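Breathnach is getting a second edition, and I may have yelped a little when the email came in on Tuesday. If you missed it the first time, it's the peat-cutting game for two to four players from Zonudach, the one with the big chunky tiles and the bog that slowly swallows your roads. It sold out fast and has been silly money secondhand ever since.

The new version goes up for preorder in September. Designer Liv Amundsen tells me she's rewritten the rulebook from scratch (hooray!) and cut the endgame scoring down to a single track, so you shouldn't need a calculator anymore. There are 12 new weather cards too, and a proper solo mode by Dilani Roy, who also did the one in Pita. I loved that one, even though it beat me every single time.

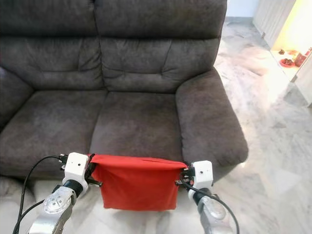 A gray two-seater with plump cushions.

Solo is what I'm most excited about, to be fair. My regular group is more of a Nusto crowd and they get twitchy if a game runs past 2 hours. Amundsen says a solo game is closer to one, and you play against a rival cutter who moves by card draw, so there's hardly any upkeep.

The first printing had 2,422 copies, and Zonudach says this one will be bigger but won't say how much. There's also a signed run of 300 with new box art by Helge Ekström, and I fully expect those to be gone before I've found my wallet. Owners of the first edition can buy the weather cards and solo deck separately. No price on that pack yet, but I've asked.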